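Rerham Strip-Down Cell - Set-up and Care Guide
Section 9: Desktop chassis work 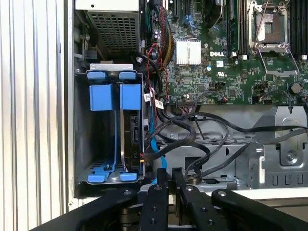

Fig. 9-1. Gripper over an open Dell desktop chassis, wrist camera view. Black hard drive in the right bay of the blue-fitted cage; left bay empty.

9.1 Scope

This section covers setting up the cell for desktop cases with the side cover off, checking the gripper before a run, and clearing the common faults. It applies to cells with the Bratora two-finger gripper and wrist camera. Cells with the older suction head are covered in Section 12.

Revision: Feb 21, 2020. Prepared by Vilmos Vörös, Plirnov workshop.

9.2 Before you start

CAUTION: Press the cell stop and wait for the drive lamp to go out before you reach over the fixture. The arm can move without warning when a job is loaded.

CAUTION: Unplug the chassis from the mains. Do not open the power supply unit. It is handled whole and goes to the Zelenák bin as a sealed part.

Wear the wrist strap if the main board or memory is to be kept for re-use.

9.3 Seating the chassis

1. Lay the chassis flat on the fixture with the open side up.
2. Push it against both fixed stops, then close the side clamps by hand. Do not clamp on the thin outer lip of the case. It bends, and the drive cage then sits out of true.
3. Turn the chassis so that the drive cage is on the left in the camera view, with the power supply above it.
4. Check that no loose screws are lying on the chassis floor.
5. Move cables clear of the drive bays where you can. Data cables may stay on the floor of the case, but a loop standing higher than the cage will stop the run.

Note: Where the CPU socket is empty, take care not to touch the contacts. A raised retention lever is a collision risk. Either close it by hand or set LEVER UP on the job page, which adds 20 mm to the travel height on that side.

9.4 Setting the wrist camera

1. Send the arm to VIEW.
2. Wipe the lens with a dry, lint-free cloth.
3. Open the live view. Both finger tips must be visible at the lower edge. If only one shows, the camera bracket has turned. Loosen its screw, centre it and tighten again.
4. Set the lamp to 53 per cent. Bare steel and heatsink fins glare at higher settings, and the drive search may then pick a false edge.
5. Press TEACH, mark the corners of the drive cage, and save.
6. For each bay, enter FULL or EMPTY. The cell does not work this out for itself - a bay wrongly entered as FULL ends in fault E9.

9.5 Checking the gripper

Carry out this check at the start of every shift.

1. Open and close the fingers three times at slow speed. They must meet evenly along the tips.
2. Check the round-headed bolts on the outer links for play. Tighten by hand with the short key only.
3. Look for chips or burrs on the finger tips. Change the fingers as a pair.

Grease the link pins every 2,000 cycles. Use one drop of the supplied grease for each pin and wipe off the rest. Grease on the finger tips will cause dropped drives.

9.6 Faults

E4 - Cage not found. Lamp too bright, lens dirty, or chassis turned the wrong way. Repeat 9.3 and 9.4.

E9 - Fingers closed on nothing. Check the bay settings. If they are correct, teach the cage again.

E11 - Pull force too high. A cable is still joined to the drive, or a blue retention part has not been released. Stop the cell and free it by hand. Do not raise the force limit.

If E11 comes back on the same model of chassis, write the model in the cell log and take that job off automatic until it has been taught again.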